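Progress report to Skestine, second reporting period
Grant line: work surfaces and shape block sets
Prepared by: Datetti, Kirndale workshop
Date: Aug 7, 2019

## 1. Position at the end of the period

The block sets are on schedule. The boards are behind by one batch, for the reasons set out in section 3. Spending is within the agreed limit and no transfer between budget heads is requested.

The order stands at 3000 blocks. Of these, 2146 have been cut, sanded, coloured and passed. A further 546 are cut and waiting for colour. The remainder will be started when the next delivery of stock reaches Kirndale.

## 2. Blocks

The range is unchanged from the April report: cylinders, hexagonal prisms, triangular prisms and six-pointed stars. Colours are red, yellow, green and blue. Not every shape is made in every colour, and the split is as listed in the order schedule.

The stars take the longest to finish. The inner corners hold dust after sanding and must be brushed out by hand before colour goes on. Two brushes were tried. The stiffer one marked the top face and was withdrawn. Cylinders and prisms gave no trouble beyond the usual rejects for chipped edges.

Colour is checked with the blocks laid out on a finished board, as the pale wood shows differences between batches more clearly than the grey bench top used before. One batch of green was found too dark by this method and was redone.

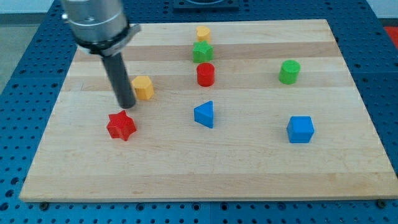 *Fig. 1. Shape blocks in four colours on a laminated board, perforated blue table.*

The board is laid directly on the perforated table, with the table's holes left clear on all sides of it. No clamps are specified at this stage. If the funder wishes the board to be fixed down, the fixing points should be agreed before the next batch is glued.

## 3. Boards

Boards are glued up from strips of pale hardwood supplied by Rutkowska. The strips vary in tone, which gives a banded surface. We have treated this as acceptable under the specification, which sets limits for flatness and edge finish but none for colour of timber.

The order is for 40 boards. The first batch was glued in April and has been delivered. The second was held back after several boards cupped while standing in the store. The store was found to be too damp near the outer wall, and boards are now kept flat on bearers in the main shop. The affected boards have been planed again and will be measured after a further rest period. Any that fall below the minimum thickness will be replaced at our cost.

## 4. Work for the next period

- Colour and check the blocks already cut.
- Measure the second batch of boards and release those within tolerance.
- Glue the third batch once the moisture readings are steady.
- Supply a revised packing list, with blocks bagged by shape instead of by colour.

## 5. Decisions requested

Skestine is asked to confirm the change to bagging by shape, and to state whether boards are to be supplied with or without fixing holes. The second point affects the third batch and an answer is needed before gluing begins.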